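Monday, December 7, 2020

**Does dusting a store shelf do anything? Group report, Retail Practice unit**
Rommel Estrella, Nikau Cosgrove, Damián Godoy

Our unit handbook says every shelf should be dusted daily "to protect sales." It gives no source. We spent 5 sessions at the Plimham store trying to find out what the job involves, and we came away with doubts about the claim and about our own method.

## Stocked shelves

The handbook wants everything taken off before dusting. On a snack bay that is a big job, and we doubt anyone does it daily. 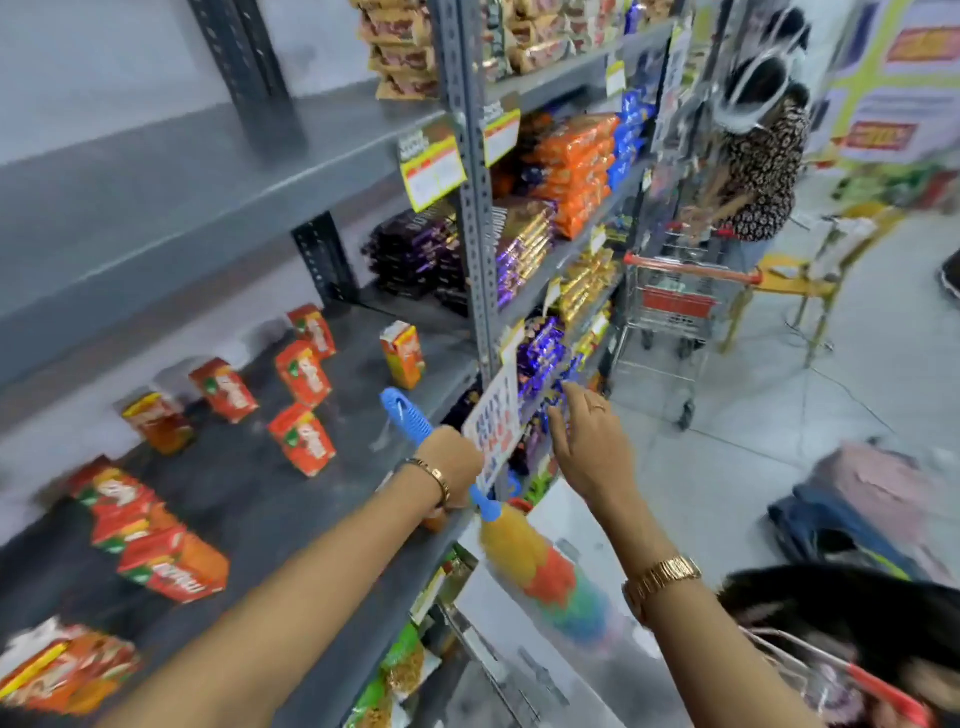
Dusting around stock is mostly dusting the front lip of the shelf. The back stays as it was. The lip is also where the paperwork lives: with yellow price tags and a printed sheet clipped along the edges, the duster has very little clear metal to run over. A free hand on the chocolate packs seems sensible to us, though the handbook only mentions the hand with the duster. Damián thinks we should have timed both ways of working. He is right - we didn't.

## Open shelves

Godoy and Cosgrove disagree on this part, so both views are in. 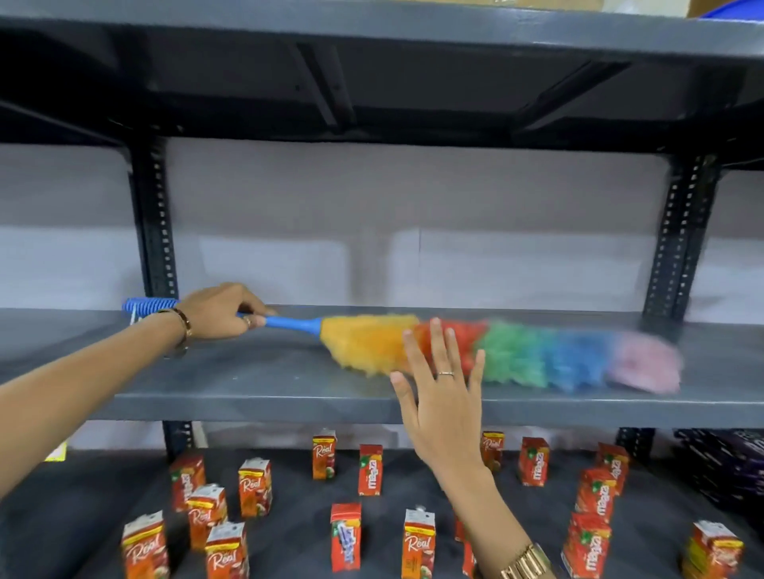
Empty shelf space is easier to dust, and that may be all we proved. With a clear middle shelf the whole fluffy head can lie along the metal. The juice shelf underneath is a different matter, with small Real and Maaza cartons standing all over it. Nikau's worry is that dust from one level just lands on the next, so the order should be top to bottom. Damián says a feather duster moves dust whichever way you go and we should have tried a damp cloth.

## What we can't claim

- Any effect on sales. We had no sales data.
- That daily is better than weekly.

We would like to repeat this in March with a cloth and a stopwatch.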